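Call for Participants: Demonstration Operators for a Two-Arm Handling Study
Endside Laboratory, Holley site

The Endside Laboratory invites applications from adults wishing to take part in the second collection period of the Kostness project. Participants will guide a pair of robot arms by remote control through short handling tasks. The recordings will be used to train a system that learns from human examples.

No background in robotics or computing is required. People who work with their hands, including cooks, tailors, mechanics and nurses, are particularly encouraged to apply. Applicants must be at least 20 years old, must be able to sit at a control station for up to 2 hours with breaks, and must have full use of both hands. Corrective lenses are permitted.

The first collection period produced 3,890 accepted demonstrations, most of them performed with one arm. The second period concerns tasks that need both, such as passing an object from one gripper to the other, turning it over, and setting it down in a given position. Objects are small household and office items. 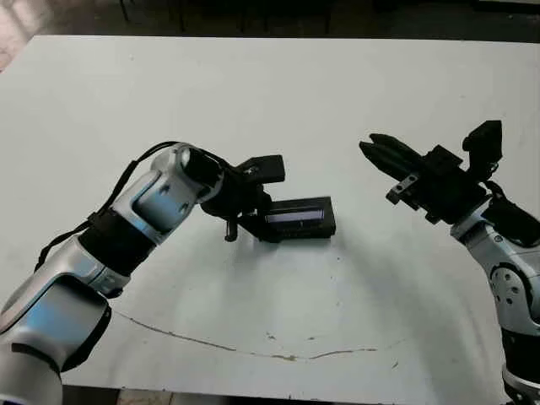 Alaric Ruiz-Ortega wrote after the first period that the slow attempts had taught him the most, and that he wished he had been told on the first morning that a dropped object did not spoil the session. Incomplete attempts are kept and labeled separately, and participants are asked not to restart a task unless the session supervisor instructs them to do so.

Each participant will attend 6 sessions at the Holley site. The first is given over to training and does not count toward the collection. Sessions begin at 9:30 a.m. or 1:30 p.m., and participants should keep to the same start time throughout where possible. A supervisor is present at all times and may stop the arms at any point.

Participants receive an hourly payment, including for the training session, and are reimbursed for local public transit. Payment does not depend on the number of tasks completed. Those who withdraw early will be paid for all hours attended.

Arm movements, gripper positions and video of the work surface are recorded. Participants' faces and voices are not. Recordings are stored under a participant number and may be shared with the project's partner laboratory, Phùng, under the terms set out in the consent form. A copy of the form will be sent to each applicant before the first visit.

To apply, submit the short form available from the Endside participant office, stating your dominant hand, your preferred start time and any previous experience with remote-controlled equipment. Applications are accepted until the end of February. Selected applicants will be contacted by email.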